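Reading time: 3 min
Print this page | E-mail this page

Packing a box of mixed soft things for a child — how to stop it becoming a mess?

Asked 18 December 2020 in Home and Moving

Hello everyone. We are moving from Irkdale in February and I am starting early with the small things, because I know myself and I will not do it in the last week. The big furniture goes with Movia and I do not worry for it. My problem is the box for my daughter's room and the little gifts we have collected for her cousins.

I put everything on the kitchen table, on the colourful cloth, and I began with one shallow box, yellow outside and orange inside. Into it went the plush toys, some small parcels still in their plastic, a leopard-pattern thing my daughter will not be parted from, and one hair claw which has no other home. It is already crowded and I have not even brought the second drawer.
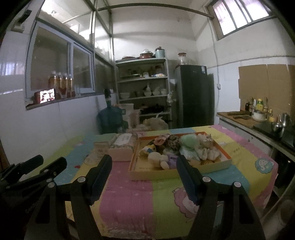
What I would like to know

1. Should the plush toys go at the bottom or on the top? My mother says bottom, my neighbour says top.
2. Do I take the parcels out of the plastic to save space, or leave them?
3. Is a shallow box all right for the moving truck, or must I buy the tall ones? The removalist sells them in packs of 12 and I do not need 12.

I have read maybe 200 tips on other pages and they are all for dishes. Thank you for your patience with my English.

4 comments | 9 shares

Answer 1 — 39 people found this helpful

I have moved house four times with children, so I can tell you what I do, but other people do it differently and they are also happy.

Hard and flat things go first. Anything rectangular should lie on the bottom or stand against the wall of the box, and it should not be floating in the middle between soft things, where it pushes them out of place. After this come the soft bags, and the plush toys last. They can be pressed into the corners and they fill the holes, so you do not need to buy paper for stuffing. So I am sorry for your mother, I agree with the neighbour.

Leave the plastic on. February can be very rainy where I live, and a truck with its doors open for one hour is not a dry place. The plastic also keeps gift things clean, and you save a few minutes for each parcel. Only press the air out if the bag is open at one end.

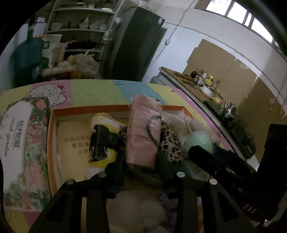 Long straps and cords are the part which people forget. They catch on everything when you unpack, and a child who pulls out one toy will pull out half of the box after it. The pink package in the middle of your box has a thin black cord or strap looped over its right side, and I would tuck this one under or wind it around the package before you close. The flowery "secret garden" pouch along the left side is in a good place, because it can stay flat against the cardboard. If it has a zip and some room inside, I would put the hair claw in it, with any other small hard things. Otherwise they will travel to the bottom and you will find them in the next move.

The shallow box is fine. Shallow boxes are light and a child can carry one, and this keeps the child busy on the day. Just write TOP on the lid and ask the movers to put it last.

Answer 2 — 12 people found this helpful

Use two boxes. One for the daughter, one for the cousins. If gifts and own toys are together, your daughter will open everything, I promise you this. I made this mistake when we came to Conceição and there were tears.

For tape I use Jellano, the wide one. It is okay.

Answer 3 — no votes yet

Why do you pack in December for February?? She will ask for the leopard one every night. Leave it out until the last day.

Reply from the person who asked

Thank you to all. I will make two boxes and put the flat things first. You are right about the leopard one, she has already asked — I took it out again this evening.

Print this page | E-mail this page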